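Storing single issues at home: boxes, bags and a damp spare room

Posted in Collecting and Storage

Flindau

I have 1220 comics, nearly all single issues, and I've run out of shelf. They are in the spare room at the moment, in supermarket cardboard boxes, stacked three high against an outside wall. In August the room gets warm and in winter the wall feels clammy. I've bagged almost 30 per cent of them. The rest are loose.

I don't own anything worth a fortune. The best run is Isia, all 18 issues of the first volume, and I'd like those to stay in decent shape. Do I need to bag and board everything, or only the ones I care about? And are plastic boxes better than card ones if the room is damp?

Ferimeo

Move them off that wall first. Bags won't help much if the boxes are taking in damp from behind. An inside wall is fine, with the bottom row raised on a couple of battens so air can get under. Don't stack more than 2 high unless the boxes are proper comic boxes with a double wall. The lower ones will bow and the books at the bottom end up with a curve you won't get out.

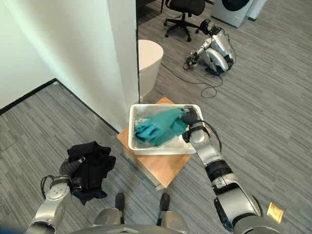 Bagging everything is up to you. I bag all of mine but only board the ones I'd be annoyed to lose, and the rest stand up well enough if the box is full. A half-empty box is worse, as the books slump and the spines roll. If you have a gap, fill it with something soft and clean. A piece of cloth like the teal-green one crumpled in that white tray would do, so long as it's bone dry and washed without softener. Don't use newspaper, the ink comes off.

For the Isia run I'd use the polyester sleeves and full-back boards. They cost more but for 18 books it isn't much. Measure first. The early issues are slightly wider than the current size and they snag in a standard bag.

Huenchumán

Plastic boxes keep damp out but they also keep it in. If you pack the books on a wet day and clip the lid down you've sealed it in with them. Leave them in a dry room for a day or so beforehand and put a sachet of silica gel in each box. Change it when the beads turn colour.

I use card boxes in the dry part of the house and plastic in the loft. Both have been all right. I keep the light off them too, mainly with a dark cover over the lot.
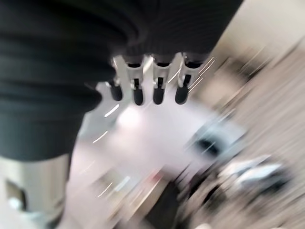 Dark ribbed fabric, close up.

Any thick dark cloth will do for that. Check underneath it now and then for silverfish.

Flindau

Thanks both. I've shifted the boxes to the inside wall this evening and ordered bags for the rest. Two of the bottom boxes had gone soft at the back, but the comics in them look fine apart from one with a wavy cover. Is there any way to flatten that, or should I leave it alone?

Ferimeo

Bag and board it, lay it flat under a couple of heavy hardbacks and leave it for a month. Don't iron it.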